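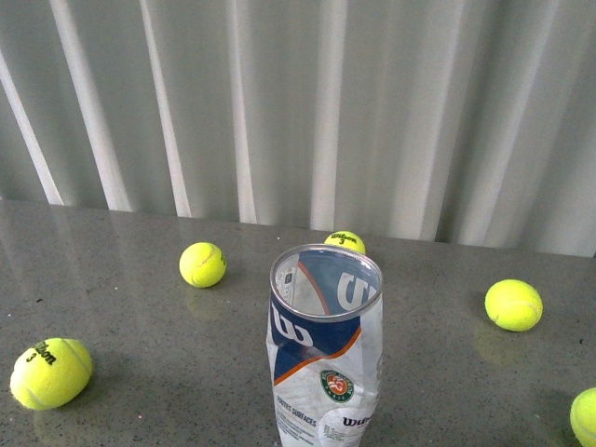
Pressurized tennis balls start to lose their bounce the moment the can is opened. The rubber core is filled to a higher pressure than the air outside, and the gas works its way out through the rubber whether you play with the ball or leave it on a shelf. Five balls sitting out on a counter next to an open can are all on the same clock, and putting them back under a plastic lid does very little. The lid keeps dust out. It does not hold pressure.

I spent November testing a storage tube, the Risutora, that Damian Walczak lent me from his club bag. It is a threaded cylinder with a valve on the cap. You load the balls, close it, and pump it up to the pressure of a sealed can, 14 psi on the gauge. I kept one set in the tube and another in a drawer, and played both for the same number of sessions.

## Drop test

I used the usual method: release from a fixed height onto concrete, film against a tape measure, read the top of the bounce. Keep the balls at room temperature overnight first. A cold ball reads low, and my first batch of numbers went in the trash for that reason.

The drawer set was noticeably dull by the second week. The tube set dropped a little and then held. Felt wear was the same in both, so by the end I had lively balls with bald patches, and they skidded on serve.

## Notes

- Grease the O-ring. Mine leaked overnight until I did.
- Check the gauge after 20 minutes. A bad seal shows up by then.
- Dead balls do come back somewhat, but it takes weeks.

Celina Kalinowski uses pressureless balls for practice and skips all of this. They feel heavy to me, and my elbow complains the next day. I still need to try the tube on balls that have only been hit for one set.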